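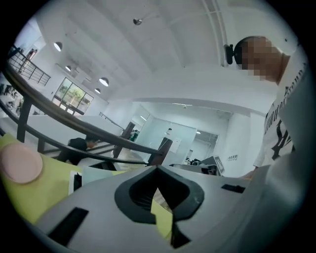

**Zodwood**, Feb 8, 2025

My tablecloth won't stay put. It's a thin one, 60 inches wide, on a smooth table, and each time someone leans on the edge it creeps toward them. The yellow-green goes well with the round pink pad, so I'd like to keep it. What holds a cloth down without leaving marks?

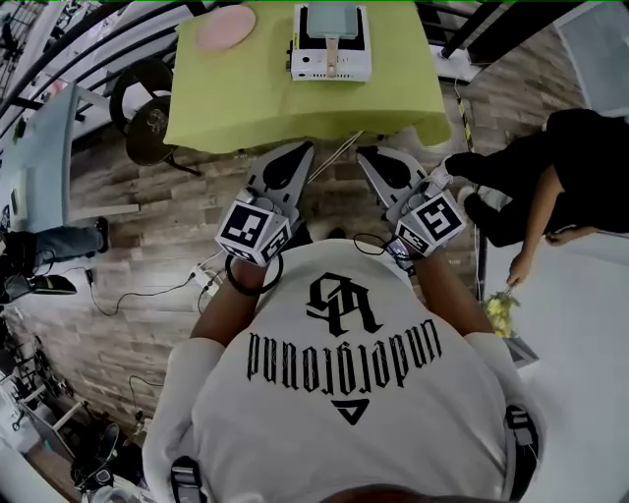
*Lime-green cloth, loose over the front edge*

I'd prefer no tape. The room is big and bright, with a white ceiling, and every wrinkle shows. 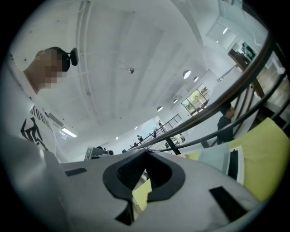 ### Zakavby

Put a non-slip liner under it, the open mesh kind sold for rugs. Cut it 6 inches smaller than the tabletop on each side so it doesn't peek out. Smooth the cloth from the middle outward. If the front still hangs too loose, hem it or sew small weights into the corners. I've used the same liner since August and it hasn't marked the table.

### Rurkum

Clips. Check how thick your tabletop is before you buy them.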